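# The Gendlow Bell

The letter from the diocese came in a brown envelope with the flap taped down, and Mechthild Thaler read it standing up in the hall with her coat still on.

It said that the bell at Gendlow could be rung again from February, provided the frame was mended and a competent person put their name to it. It said the parish might wish to seek quotations. It was signed by somebody whose name she couldn't read.

She had been waiting for that letter for four years. She put it on the shelf by the telephone, under the dish where she kept her keys, and went to make the tea.

Her brother was in the kitchen, sitting where he always sat, with his back to the stove.

"Well?" he said.

"They say yes."

"Who's paying?"

"It doesn't mention that."

He nodded and went back to his paper. He had worked for Grelico until his knees went, thirty years of feed and fencing wire, and he thought of most things as a matter of who was paying. He wasn't mean. He had bought her a winter coat the year before without being asked, and left it on her bed with the receipt in the pocket in case it was too big. It was too big. She wore it anyway.

After tea she rang Hao, who had the joinery business down at Stavo, and asked him what an oak frame would cost.

"How big?"

"I don't know. Big enough for a bell."

"I'd have to see it," he said. "I can't price a thing down the telephone."

He came up on the bus the next morning, as his van was off the road. She met him at the stop. It had snowed a little in the night and then rained, and the lane was all slush and grit. He had a canvas bag over his shoulder and he didn't talk much. They passed the school and the shut pub and the house where the dog always barked, and the dog barked.

The key to the tower was as long as her hand. She had kept it since her father died, though really it belonged to the church, and in all that time it hadn't been asked for. The lock was stiff. Hao took the key from her, worked it back and forth, and the door came open with a bang.

"After you," he said.

There were steps for the first part and then a ladder. She hadn't been up the ladder since she was a girl, and she found she remembered the gap where a rung was missing. Her foot went over it before she had thought about it. Her father had rung that bell for weddings and for the dead, and once for a fire at the mill, when he had run up the hill in his nightshirt and boots. People still told that one. They told it as a funny story now, but she had been at the window that night and had seen his face.

At the top Hao took out a torch and a tape and got down on his knees. He pushed a penknife into the wood here and there. In some places it stopped and in others it went in up to the handle.

"This side's gone," he said. "That side's all right. I'd keep what I can."

"Is that cheaper?"

"No."

He wrote figures on the back of his hand. She stood with one palm flat on the bell. It was so cold that it felt wet. There was a line of writing round the rim that she had known by heart once, and she went round it with her finger, but she only got as far as the third word before she lost the rest.

"My father used to say it," she said.

"Say what?"

"What's written here."

Hao shone the torch on it for her. The letters were green and full of dirt, and neither of them could make out the end.

When they were down again he didn't want to come in, because of his boots, so they stood in the porch. He told her that his workshop was full until the end of the month, and that his nephew had gone off to college. He seemed neither pleased nor sorry about it.
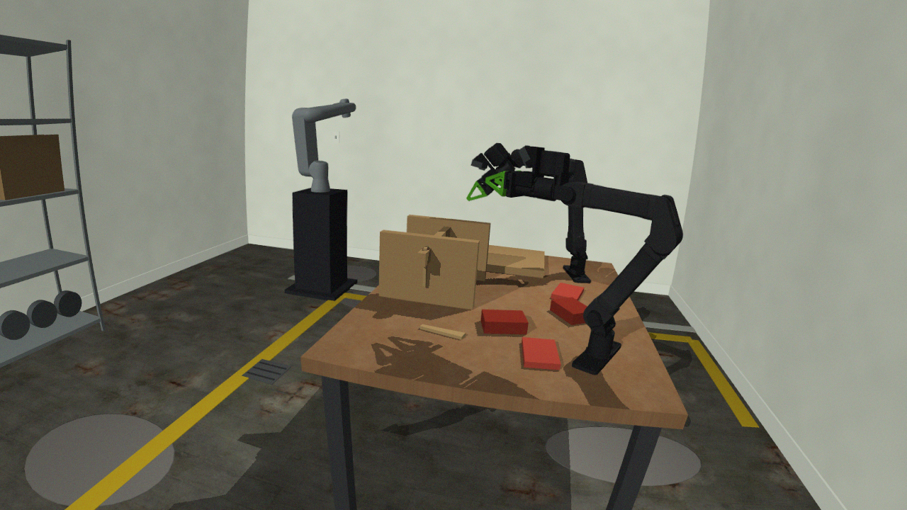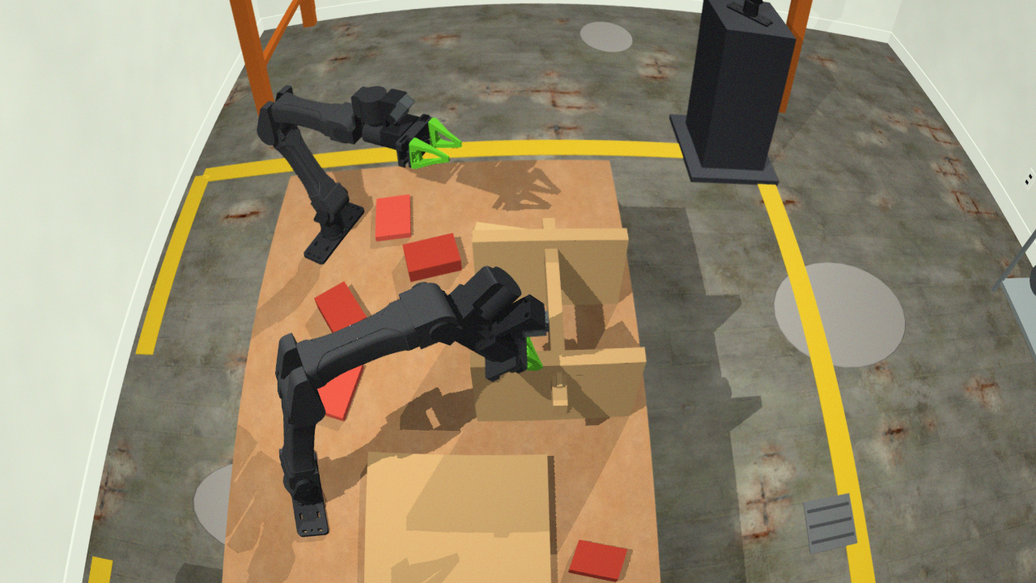
*Two views of the bench: black arms, green fingers.*

"Will he come back to the business?" she asked.

"He might. He's good with his hands. He was always better at the small work than I was." Hao looked at the back of his own hand, where the figures were. "I can do you the frame for what the oak costs, and two hundred on top for my time. You'd need somebody else for the bearings."

"What does the oak cost?"

He told her. She thanked him and walked him back to the bus.

That evening she got out the tin. It had held biscuits, a long time ago, and the lid had a picture of a castle on it that was nearly rubbed away. She counted the notes on to the kitchen table while her brother watched over the top of his glasses. There was 215 in the tin, and it had taken her since the funeral to put it there.

"That'll pay the man," her brother said. "It won't buy the wood."

"I know."

"There's the bearings as well."

"I know that."

He folded his paper and got up, which took him a while. She heard him go along the passage and open the cupboard where he kept his work things. He still had all of it, the Grelico jacket and the steel rule and the flask, though he hadn't needed any of it in years. There was a lot of shifting about. Something fell over. When he came back he had an envelope, and he put it down on the table beside the tin and sat down again with his back to the stove.

"What's that?"

"It was for the roof," he said. "But the roof's all right."

The roof wasn't all right. There was a bucket on the landing, and she could hear it from where she sat. She looked at the envelope and she looked at him, and he picked up the paper and opened it at the page he had already read.

"Dad couldn't stand that bell, you know," he said, from behind it. "He said it was flat."

"He never said that."

"He did. He said it to me. He said it was the worst bell in the valley and he was the only one who'd have it."

She put the notes back into the tin, and then the envelope on top, and pressed the lid down at the corners. Upstairs the water went on dripping into the bucket. She would ring Hao at ten, when he'd had his breakfast, and ask him how soon he could order the oak.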